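Ticket 1455: Order export drops variant color on multi-compartment kits
Product: Petano inventory sync, Idska storefront connector
Opened by: Consuelo Zepeda
Assigned to: Elsa Tveit
Priority: 2
Status: Resolved

Reported Jun 4, 2021

Kit listings export to the warehouse with the color field blank. Single items export normally. The problem began after the connector update. Pick slips print with the SKU and quantity but no color, so packers have to open the listing for every kit line. Almost 258 lines affected so far.

Steps to reproduce:
Open any listing of type Kit.
Set a color on at least one component.
Run a manual export.
Open the resulting CSV and check column H.

Expected: color name in column H.
Result: column H empty, no error in the job log.

Comment, Elsa Tveit
Reproduced on the test store. Export job 1361 finishes with status OK. The component record has the color stored, so the data is not lost. Please attach the raw CSV for one affected kit. Do not open the CSV in a spreadsheet program before attaching it. Some of them rewrite the header row on save.

Comment, Consuelo Zepeda
CSV attached. The component color in the admin panel is Taupe.
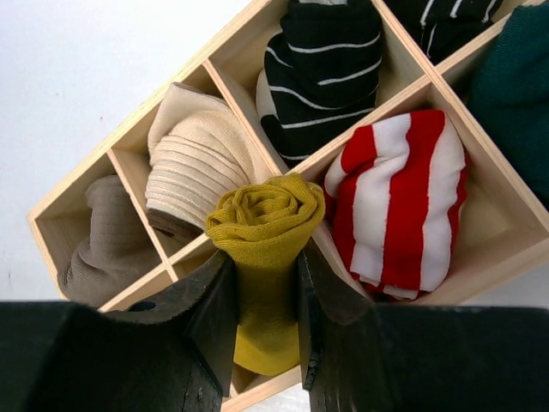

Attachment 1. Sock organizer kit, taupe rolled sock in corner compartment.

Comment, Elsa Tveit
Header row in the attached file is correct. The connector reads color from the parent listing and ignores the component record when the listing type is Kit. Parent listings of this type have no color of their own, which explains the empty column.

Tried the following on the test store:
Cleared the connector cache. No change.
Re-saved the component. No change.
Changed listing type from Kit to Bundle and exported again. Column H filled correctly.
Changed it back to Kit. Column H empty again.

Do not use the Bundle type as a workaround on the live store. It resets the stock count on each component.

Comment, Consuelo Zepeda
Understood. Is there anything we can do before the fix? The Allness warehouse rejects files with a blank in that column.

Comment, Elsa Tveit
Yes. Go to Export Settings, Field Mapping, and point column H at component.color_name. Save, then run a full export. A partial export keeps the old mapping.

Comment, Consuelo Zepeda
Mapping changed and full export run. Column H is filled on all kit lines. Allness accepted the file.

Resolution
Field mapping corrected by hand. Default mapping for type Kit to be changed in the October connector release. Stores with a custom mapping will keep their own setting.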